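# Runus Interpreting Set for Hearings and Client Interviews

The Runus set lets a witness, client, or juror follow a proceeding in their own language. The interpreter speaks quietly into a transmitter, and each listener wears a receiver with one earpiece. It is used by legal aid offices, mediation rooms, and small courts.

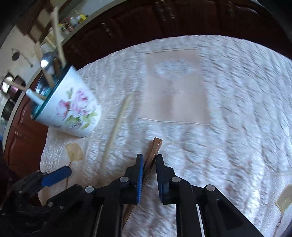
*Page last changed: May*

**In the case**

- 2 transmitters with lapel microphones
- Receivers with single earpieces
- Charging tray and power cord
- Printed quick guide in large type

Range is 90 feet indoors. Walls and metal doors will shorten it, so test the room before the hearing starts. A full charge takes roughly 60 minutes.

The set doesn't record. Offices that need a record should order the Metasen line-out adapter, sold separately, and check local rules on recording first. 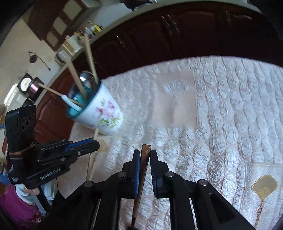 *Thin wooden stick held between blue pads.*

**Rental and purchase**

Royer rents the complete set for $400 a month, return shipping included. Purchase orders go through the Kundlow office – ask for the public agency price if you qualify.

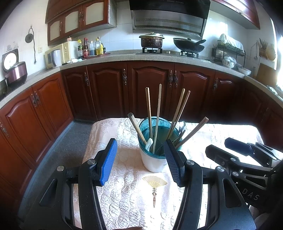 Receivers should be wiped down and put back in the tray after each session. Ear cushions are single-use and come in sealed packs. Don't stand the microphones and receivers together in one open pot, like the chopsticks and spoon in the teal and white container – the clips scratch the display windows. Replacement trays are listed under part code RT.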